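4　マットレスカバーの取り付けと初期調整

本章では、Skonham 敷きカバーをベッドに掛け、付属の温度ユニット Trerno を接続するまでを扱います。箱には「2分で完了」と印刷されていますが、初めての方がその時間で終えられるとは思わないでください。時計は気にせず、順番どおりに進めることをおすすめします。

4.1　始める前に

1. ベッドの上のものをすべて下ろします。枕も例外ではありません。
2. マットレスの長さを測ります。カタログの寸法は当てにせず、必ず巻尺で実測してください。200 cmを超えるマットレスには、四隅のゴムが届きません。「多少は伸びる」という販売店の説明は、洗濯を繰り返した後のことまで保証するものではありません。
3. カバーの裏面にある品番を確認します。品番862は旧型で、本書の手順4.3は当てはまりません。

注意：開封直後のにおいは「すぐ消える」とされていますが、部屋の広さにも換気にも左右されます。気になる場合は、窓を開けて一晩置いてから使ってください。

4.2　カバーを掛ける

1. タグの付いた角を足元の右側に合わせます。
2. 頭側の二つの角を先に掛け、次に足元を掛けます。対角線の順に掛ける方法も広まっていますが、当方で試したかぎり、仕上がりに差は見られませんでした。
3. 中央から外側に向かって、手のひらでしわを伸ばします。細かいしわまで消す必要はありません。寝心地への影響を示す根拠が見当たらないためです。ただし、ケーブルの通る足元側だけは平らにしておいてください。

上に掛ける薄手の布や毛布は、この段階ではまだ広げません。丸まった布がベッドに残っていると、その下だけ熱がこもり、4.3の試運転で正しい値が出ないことがあります。

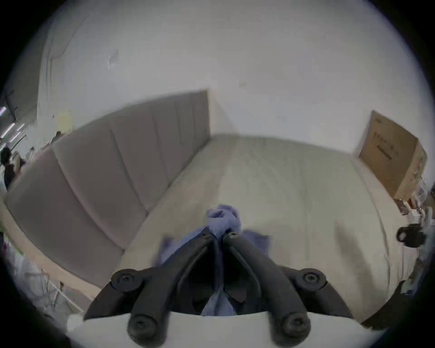 4.3　温度ユニットの接続

1. ユニットを床に置き、壁から離します。ベッドの下に押し込むと吸気口がふさがります。
2. ケーブルを足元の差し込み口に、音がするまで押します。音がしても半差しのことがあるので、軽く引いて確かめてください。
3. 電源を入れ、表示が落ち着くまで待ちます。
4. 設定を「弱」にして試運転を行います。「自動」は寝室の環境を学習するとうたわれていますが、何を学習しているのかは画面に表示されません。最初の数日は手動で使い、好みの温度を知ってから切り替えるほうが無難です。

警告：濡れた手で差し込み口に触れないでください。カバーを洗濯するときは、必ず先にケーブルを外します。

4.4　うまくいかないとき

表示が点滅したまま変わらない
電源を切り、ケーブルを差し直します。それでも直らなければ、エラー番号を控えてください。番号366は接続不良を示すことになっていますが、ユニットの故障でも同じ番号が出ます。

片側だけ暖まらない
カバーの向きが逆になっていないか、タグの位置で確認します。

アプリに Trerno が出てこない
アプリ Dremano は必須ではありません。基本の操作はすべて本体のボタンでできます。睡眠の点数を表示する機能もありますが、算出方法は公開されていないため、体調の判断には使わないでください。

改訂 23/10/25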